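Liste : espaces-partages
Objet : Re: Conditions de mise à disposition de la salle Menon -- denrées, nettoyage, caution
De : Valentin Hofstetter
Date : 09/03/2025

Mesdames, Messieurs,

Le service de gestion des espaces de Trendton a pris connaissance du message de M. Tambunan, reproduit ci-dessous pour les abonnés qui n'en auraient pas été destinataires.

Le 3 mars, Herman Tambunan a écrit :
> Madame, Monsieur,
>
> Notre association occupe la salle Menon deux fois par trimestre pour des
> repas réunissant ses adhérents. La nouvelle convention prévoit que
> l'occupant « restitue les locaux dans l'état où il les a reçus » et que
> toute denrée servie fasse l'objet d'une « information appropriée ».
>
> Je souhaiterais savoir :
> - si les gâteaux préparés à domicile par les adhérents sont encore admis ;
> - ce qu'il faut entendre par information appropriée ;
> - qui fournit les produits pour le sol, l'occupant ou le service ;
> - pourquoi la caution est passée de 400 à 600 euros, sans que les
> utilisateurs de la liste aient été consultés.
>
> Nous avons par ailleurs trouvé en décembre le placard d'entretien fermé
> à clé, et personne au numéro indiqué sur la porte.
>
> Avec mes salutations distinguées,
> Herman Tambunan

Les réponses qui suivent valent pour la salle Menon et pour la salle Esby. La salle de Skikham demeure régie par sa propre convention jusqu'à son renouvellement.

1. Préparations apportées par les adhérents

Les gâteaux faits à domicile restent admis lorsque la réunion est réservée aux membres de l'association et à leurs invités nommément inscrits. Ils ne le sont plus pour les manifestations ouvertes au public, sauf accord écrit préalable du service. Les préparations contenant de la crème, des œufs peu cuits ou un glaçage à base de fromage frais doivent être conservées au réfrigérateur jusqu'au moment du service. L'office de la salle Menon dispose à cet effet d'un appareil dont la température est relevée par l'occupant à son arrivée, sur la feuille fixée à la porte.
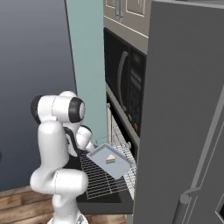
Part de gâteau à couches multicolores, sur plateau.

2. Information sur les denrées

Par information appropriée, la convention entend un carton lisible placé devant chaque plat, portant le nom de la préparation, celui de la personne qui l'a réalisée et la liste des allergènes présents. Les colorants alimentaires peuvent être mentionnés sur le même carton -- le service y est favorable, plusieurs parents en ayant fait la demande. Il n'est pas exigé de recette complète. Un modèle de carton est disponible à l'accueil de Trendton, en version imprimée uniquement pour le moment.

Lorsqu'un plat est découpé à l'avance, le carton accompagne les parts. Les occupants sont invités à prévoir une pelle ou une pince distincte pour chaque préparation, y compris pour celles qui paraissent sèches.

3. Entretien des surfaces

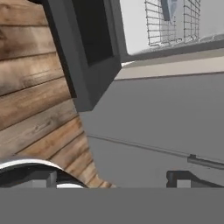
Le nettoyage courant incombe à l'occupant, et les produits sont fournis par le service. Seul le détergent neutre entreposé dans le placard d'entretien peut être employé, à l'exclusion de l'eau de Javel, des lingettes parfumées et des poudres à récurer. Les surfaces en bois appellent une attention particulière : entre des planches brunes séparées par de fins joints sombres, les miettes et le sucre se remarquent mal, et le passage de l'aspirateur, dans le sens des planches, doit précéder celui de la serpillière. Celle-ci est soigneusement essorée. Les nœuds et les veines foncées du bois ne constituent pas des taches et n'ont pas à être frottés ; plusieurs états des lieux les ont signalés à tort comme des dégradations. En cas de doute, l'occupant le note sur la fiche et n'intervient pas.

S'agissant du placard trouvé fermé en décembre, le service présente ses excuses à M. Tambunan. La clé est désormais remise avec celle de la salle, sur le même anneau. Le numéro affiché sur la porte était celui de l'ancien poste d'astreinte ; il convient de composer le poste 93, y compris le samedi.

4. Montant de la caution

Le montant de 600 euros s'applique aux occupations comportant l'usage de l'office. Les réunions sans restauration restent soumises à la caution de 400 euros. La fiche diffusée avec la convention ne faisait pas apparaître cette distinction et sera corrigée. Les associations ayant versé la somme la plus élevée pour une occupation sans office peuvent demander la restitution de la différence par simple courrier, en joignant la copie de leur reçu.

Quant à la consultation des utilisateurs, la modification a été annoncée par voie d'affichage -- mais non sur la présente liste, ce que le service regrette. Les observations peuvent encore être adressées par retour de message et seront annexées au dossier de révision de la convention.

Veuillez agréer, Mesdames, Messieurs, l'expression de ma considération distinguée.

Valentin Hofstetter
Service de gestion des espaces, Trendton
Poste 93

--
Pour vous désabonner, envoyez un message vide portant l'objet « désabonnement » à l'adresse de gestion de la liste.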